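March 8, 2021

Gripper pair, left unit dropping out. Bench notes, continued from the loose sheets.

The left hand-held gripper lost tracking again, mid-episode. The log says "marker lost, pose held," and then the pose jumps back when it picks up again. On replay the arm does what the log told it to do: sits still, then snaps to the new position. It hit the fixture hard enough to trip the force limit and stop. No damage that I can find. I still don't like it. The stop came from the force limit, and that is the last thing in the chain. Everything before it let the jump through.

The Treteo people say this is lighting. They said that last time too. I don't buy it yet. If it were glare on the marker I'd expect both units to suffer when we work in the open area, and the right one has a clean log for the same session. Their other idea is that the operator moves too fast. Maybe, but the dropout starts in a slow part of the motion, with the hand close to still. 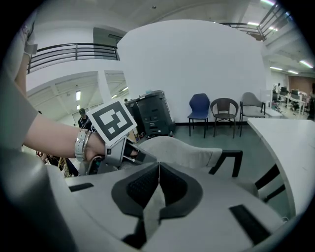

What I'd rather look at is time. The two units are supposed to share a clock through the Pladum box. I compared the stamps by hand and the left one drifts against the right, then gets pulled back in one step. The size of the step is not the same each time. It could be that the marker is never lost at all and the software throws out good frames for being "old." That would fit the slow-motion case. It doesn't explain why a restart helps for a while, unless the restart resets the drift. Haven't proved that.

Tried so far:

Swapped the cables left to right. Fault stayed with the left unit.

Reprinted the marker on matte stock. No change. (So much for glare, though I'm told one print proves nothing. Fair.)

Rolled back to the older Urnuvden build. Ran 45 minutes clean, then 2 dropouts close together. Somebody had already written "fixed by rollback" on the board. I rubbed it out.

Not tried: swapping the clock source, or running the left unit alone.

Separate from the cause, replay needs a check on jumps before anything gets sent to the arm. A held pose followed by a big step should be refused. The Escobedo script is supposed to do this, but it only compares neighboring samples after smoothing, and smoothing spreads the step out until it passes. Check has to run on the raw log.

Until that's in, no replay of left-unit data on the real arm. Simulation only. Please don't raise the force limit to get past the trip.

Next: left unit alone, same motion, own clock. If it runs clean I'll believe the drift story a bit more.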